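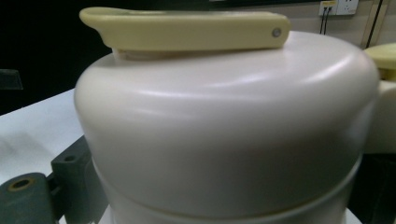
Cream container with its pale yellow handle lying across the top.

Filed under: Datasets / Food & Home

Rivis packed lunch diary – read me first

Hello! Rivis is my record of what I took to work for lunch, typed up from three paper notebooks into one plain spreadsheet. I started it because I kept telling people I spent hardly anything on food, and my sister wanted proof (she was right, I was wrong, we've moved on).

What's in it

There are 168 lunches, one per row. Each row has the day, what I ate, what it cost me in pence, where the bits came from and a score out of 6 for how full I still felt at four o'clock. The notes column is the fun part – it's mostly me complaining about lentils.

How I worked out the costs

Anything bought just for that lunch is at full price. Leftovers are split by portion, so a quarter of a pan of soup gets a quarter of the soup's cost. Salt, oil and spices are down as nothing. I did try pricing a pinch of cumin and gave up after one evening. Tea isn't counted either, and neither are biscuits other people brought in!

Things to watch out for

February is patchy. I was off ill for part of it and then ate toast at home, which I didn't write down. The scores in the first notebook are also a bit generous, as I hadn't settled on what a 3 meant yet. If you're comparing early and late rows, I'd leave the scores out and stick to the costs.

Blank cost means I lost the receipt. A zero means it really was free. Please don't mix those up – I did, and my first average was lovely and completely wrong.

Using it

Do what you like with it, school projects included. A mention would be nice. Ha-neul Baek checked my typing against the notebooks and caught two weeks I'd entered twice, so thank her for that.

Last changed 10 Dec 2024. The fourth notebook is still on my desk, half typed, and I'll add it as its own sheet.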